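Runholm open house, an afternoon of beds and folding

I went to the Runholm open house in December mostly out of stubbornness. The leaflet promised "the well-kept home, room by room", and I have been to enough of these afternoons to know that a well-kept home usually means somebody else has dusted it for you.

Entry was 9 pounds, tea extra. The house is on the Ollville road, a good walk from the bus stop and uphill all the way. They let us in by groups, and mine waited 18 minutes in a hall that smelled of floor polish, next to a stand selling Brerker drawer liners. I did not buy any. Drawers managed without scented paper for a long time.

Our guide was Ifigeneia Koutsoukos, brisk and rather likeable, who has run the linen side for four years. She believes that a bedroom is lost or won on the bed. Put folded things on a made bed, she told us, and you get a clean flat surface at a decent height. I said that mine is usually under a cat. She moved on.

The back bedroom was the one I had come for, and I will admit I liked the bedspread. It's the sort of thing my aunt had, pale yellow and pink squares with turquoise and white gingham between them, roses all over and "Best Wishes" in curly writing, as though the bed were a birthday card.

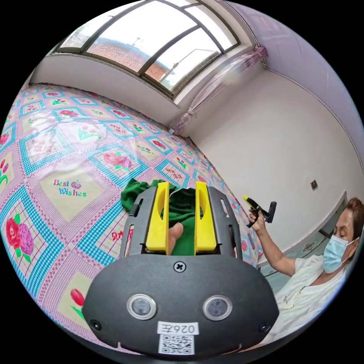 Folding was supposed to be the main event. The method is to flatten the cloth first, bring the edges in and press as you go, and we were told it would save us 24 minutes a week. I asked where that number came from and was pointed to the Tzavaras booklet, on sale downstairs. The booklet doesn't say either. I read it standing up.

Cloth left in a heap creases, everyone agreed on that much, but I wasn't convinced that thirds beat halves. A woman behind me said her pillowcases had been going in halves since she was married and no cupboard had ever complained.

The kitchen was closed to visitors, which the leaflet had failed to mention. We had the landing cupboard instead – tidy, well lit, towels with their folds facing out. Tea was hot and the fruit cake was dry. If you go, ask for the back bedroom early, before the group fills the doorway, and take your own sandwich.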